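Forums > Household > Repairs and Small Fixes
Category: Tools, screws and fasteners

Lilla_F
I want to ask about screws which come loose again and again. I have a Bumside folding desk, and every November, when the heating starts, I must tighten all of it. My neighbour says to put glue in the holes. I would prefer not to, as I will move house next year and need to take it apart.

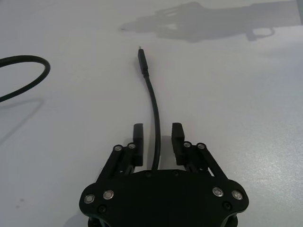 The screws go into metal inserts, and I use the small key from the box. Is threadlocker safe if I want to open them later?

patwary60
Blue one, yes. A small drop, wait one day. Never the red.

oldvice
I disagree. Threadlocker can crack some plastics, and you didn't say what the desk top is made of. Use spring washers. They are cheap and you can remove them in ten years.

patwary60
Spring washers do very little on small screws. I stopped buying them.

oldvice
Mine have held since I fitted them, so we will not agree on this.

Lilla_F
Thank you both. The top is solid wood and the inserts are steel - I should have written this before. I will try the blue on two screws first and leave the others as they are until spring.

Lilla Farkas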